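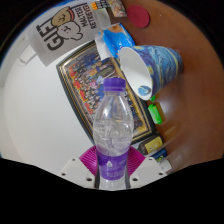 Photo credit: Malachy Ní Chonaill

Medeck pose filter passes nearly everything, can I trust it?
Flastitz community help > Tracking and datasets

Malachy Ní Chonaill
We collect tabletop demos with a hand-held gripper and wide-angle camera, then run them through Medeck to get the camera path. Last batch was 900 episodes and it accepted 867. I should be pleased and I'm not. The wall behind the table is plain and pale, the tabletop is glossy, and in 191 of the accepted episodes the target is a clear plastic bottle. When I replay some of those, the recovered path has a small sideways step just as the fingers close, then carries on as if all is well. The filter only reports "confidence OK".

My guess is that the tracker leans on the framed group photo at the back, because there's so much detail in it, and when the bottle comes up in front of it the good points vanish.

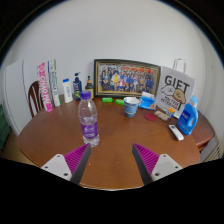 I've tried masking the fingers more tightly and it made no difference I could measure. Recording is at 30 fps. Is the confidence figure worth anything, or do I need my own check before training on this lot?

Bastian Ostermann
Don't trust it. As far as I can tell that number says how well the tracked points agree with each other, and a batch of points can agree perfectly well on the wrong answer. If most of them sit on one flat picture, you've got a weak spot whatever the filter says.

What I'd do, in this order:

Plot the speed of the camera path per frame. A step at grasp time will stand out as a spike, and you can throw out or repair those episodes without looking at a single video.

Run the tracker forwards and then backwards on the same clip and compare the two paths. Slow, but I believe it more than any score.

Look at where the points are. If the bottle's label and the reflections in the plastic are being used as fixed scene points, that's your fault line — once the bottle is held it moves with the gripper, and the solver will try to explain that as camera motion. Masking the fingers won't touch it. You need to mask what's between them as well, from the moment the width signal says closed.

I'd also leave a few more patterned things standing about near the target, and leave them alone during the episode.
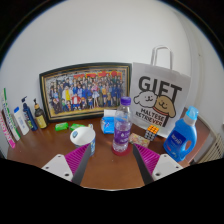
Bottle on the dark red coaster, with the fingers open in front.

skakthorpe_lab
just use Madigan, the planner smooths it all out anyway, never had a problem

Malachy Ní Chonaill
Smoothing a wrong path gives me a smooth wrong path, so I'll pass on that one. Bastian, the speed plot did find spikes, all at closing. I'll try the mask between the fingers on Thursday and post the plots, good or bad. I'm still not convinced the photo is innocent.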